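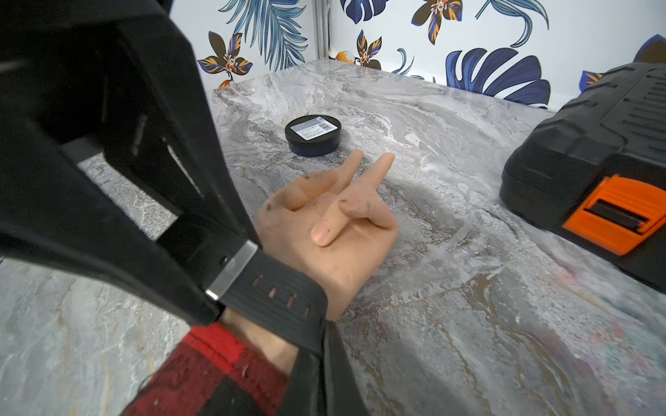 Figure 5.1 A soft-skinned hand held by a strap over the wrist, two fingers raised, thumb bent across the palm.

Home > Contents > Chapter 5 > Next

CHAPTER 5
Comparing Hands and Grippers

In the previous chapter we chose an arm and a controller. Now we must choose what the arm will hold things with, and this choice is often made too quickly. A catalog gives the closing force and the weight, but it says little about how a fingertip behaves on a flat lid or a smooth latch.

The tests in this chapter were planned by Jouko Ruotsalainen at the Tikkanen workshop. He compared two products, the Lirar hand with five fingers and the Tinness gripper with two jaws. Each one had to pick up the same 16 objects, and the full record has 142 trials. Ten of them were stopped early, so the tables use only the other 132.

A covered hand needs some care before the test. Dirt collects along the edges of the fingers and near the knuckles, and it changes the friction. Clean the skin, let it dry, and write down the time - you will need it in Section 5.3.

Read Section 5.1 before you touch the controller. The students who have the Jideck controller should also read Appendix B, where the signal names are different.

Filed under: Robotics, End Effectors
16 shares | 5 comments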